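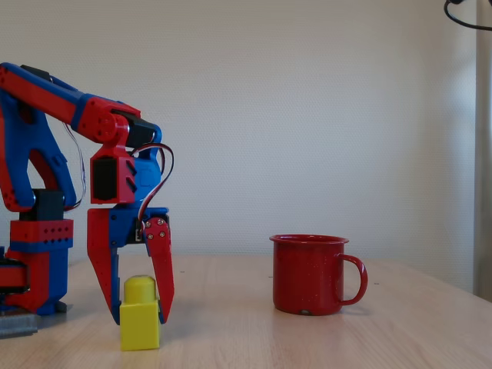 Printed arm reaches the block at the wrong place, always on the same side

Posted by Shahram Ansari in Home Builds

The arm is a printed one, red and blue PLA, hobby-grade bus servos, two-fingered gripper with one fixed jaw and one that moves. It lives on a table at Dretico, our shared workshop, and is driven by a Cevora servo board from a laptop running Mosano. The task is as simple as I could make it: pick up a small yellow brick, move it past an enamel mug, put it down on the other side. Later the brick is supposed to go into the mug, but I am a long way from that.

The problem is the approach. I teach a hover pose above the brick by hand, teach a grasp pose below it, and play the two back. The hover pose looks right from the side. On the way down the jaws drift, and the tip of the red finger comes to rest on the face of the brick instead of beside it. If I let the gripper close from there it pushes the brick over. The drift is in the same direction every time, which makes me think it is geometry and not noise.

At short reach I can live with it. With the brick 175 mm from the base it fails more often than it works, and anything further out is hopeless. 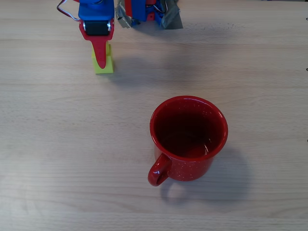 What I have tried so far

Re-zeroed every joint against the printed jig. No change that I could measure.

Slowed the descent. The move from hover to grasp now takes 2,000 ms, up from whatever the Mosano default is. It looks smoother and ends in the same wrong place.

Swapped the wrist servo for a spare of the same type. The error moved slightly, then came back when I re-zeroed.

Taught the grasp pose again with an offset to cancel the drift. This works until somebody moves the brick, at which point the offset is wrong again.

Turned the brick through a quarter turn, in case the stud on top was catching. It was not.

The mug stays where it is throughout. I use it as a fixed mark when I look at the overhead view, and it gives me something to judge the fingertip against. I have stopped the descent partway to see where the drift starts, with the tip still clear of the table and the brick partly hidden behind the finger. By then most of the error seems to be present already.

Is this play in the joints, or should I be looking at the software? I would like to know before I reprint the shoulder bracket, a long job on the workshop printer.
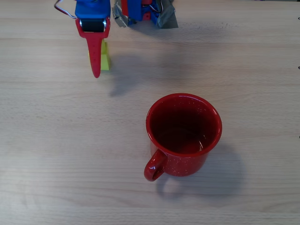
Nicanor Iturra

Start at the bottom of the arm and work up. There is duct tape on both sides of the blue hardware in your overhead views. If that tape is doing any structural work, remove the question of the joints entirely until you have replaced it. Tape adhesive creeps under load. A tiny rotation at the table becomes a visible error at the fingertip, and it grows with reach in the way you describe.

A test that needs no tools beyond a pencil:

1. Power the arm and send it to the hover pose. Let it settle.

2. Draw a line on the table along two edges of the mounting plate. If the table is not yours, put masking tape down first and draw on that.

3. Run the full pick cycle 20 times without the brick.

4. Return to hover and look at the lines.

If the plate has moved off the lines at all, clamp it. Two G-clamps with a scrap of wood under each jaw will do for testing. Bolting through the table is better, if the workshop allows it.

If the plate has not moved, the next suspect is the shoulder. Hold the pose under power and lift the forearm gently by hand near the wrist. Note how far the tip travels before you feel the servo resist. That distance is the sum of gear backlash and flex in the bracket. Much above 2 mm and no amount of re-teaching will fix it, as the arm will settle at a different point in that band depending on which direction it arrived from.

Which leads to a second item. You say you teach the poses by hand. When you hold the arm, your hand is carrying part of its weight. When you let go, the servos carry all of it and the arm sags. The recorded joint positions are those of a supported arm. On playback you get the unsupported one, lower and slightly further out. The error from this is always on the same side.

The cure is to teach roughly by hand, then switch torque on, let go, and nudge the joints into place from the keyboard. Record the commanded positions after nudging and not the ones read back from the encoders. Check which of those Mosano is saving; I have seen configurations that do either.

I would not reprint the bracket yet.

Babak Mahmoudi

Had similar with mine. Tightened the horn screws and it went away. Check them all, the one at the elbow was nearly out on mine. Put a drop of threadlock on but keep it off the plastic, some types crack it.

Also route the gripper cable properly. If it loops out from the wrist it can pull when the wrist turns.

Roscoe Tran

Agree with Nicanor on the sag. I would add that the shape of the descent matters. If Mosano is interpolating between hover and grasp in joint space, the tip does not travel in a straight vertical line. It follows a curve, and with the two poses far apart the bulge in the middle is easily enough to touch a small brick. Slowing the move down leaves the path unchanged, so your timing test does not rule this out.

You can add intermediate poses, all directly above the grasp point, or switch to Cartesian interpolation if your version has it. I use three intermediate poses on a comparable arm and the fingertip stays within the width of its own shadow on the way down.

On the gripper: with one fixed jaw, closing on a brick that is off centre will always shove it towards the fixed side. Teach the grasp with the fixed jaw close to the brick and let the moving jaw do the travelling. It is tempting to centre the brick between the jaws, and it looks tidier, but on this type it means the brick slides each time before it is held.

I doubt the cable is the cause here. A thin servo lead has very little pull compared with the weight of the forearm. It is still worth securing before it snags on something.

Shahram Ansari

Thanks, all. I ran the pencil test this evening and the plate had turned, by less than I expected but plainly off the line on one edge. It is now clamped. The drift at full reach has roughly halved.

Mosano was saving the encoder readings. I have changed it to commanded positions and will re-teach both poses with torque on. Horn screws checked, all tight. The intermediate poses are next, and the bracket stays as it is for now.

Nicanor Iturra

Do the re-teach before you add the intermediate poses. If you change both together you will not know which one helped.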